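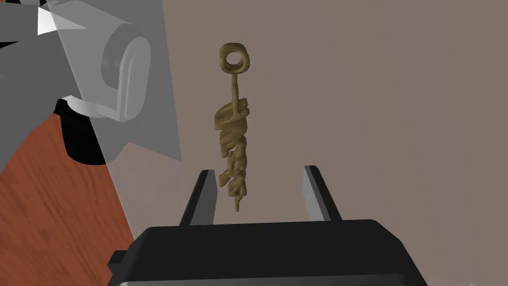
The key, the open fingers, the see-through arm. Sim view.

OK quick one before I go get dinner. Spent the whole afternoon teleoping the key task in sim and my thumb hurts.

Goal for September is 1,000 good demos. We're at 20. Yes, 20. Samah did three of those and they're nicer than mine, she goes slow at the end and doesn't fidget. I fidget. You can see it in the replays, little wiggle right before every grasp.

Biggest headache is depth. With a key this skinny I keep thinking I'm centered and I'm way over to one side. Left finger bumps it, it spins, start over. Said told me to line up on the hole in the top instead of the shank. Helps alot, try it if you're doing anything similar.

Also the bumpy part. All those twisty raised bits, where do you even grab? I've been going just under the bow. Fouad says pick one spot and stick to it or the policy learns mush. Fair.

Things to fix tommorow:
- gripper closes too fast on the trigger
- reset button next to the save button (why)
- lost two good runs to that

More when we hit 100. Or when I get a new thumb.

Contact: Birsen Ateş | © Astetti notes | Back to top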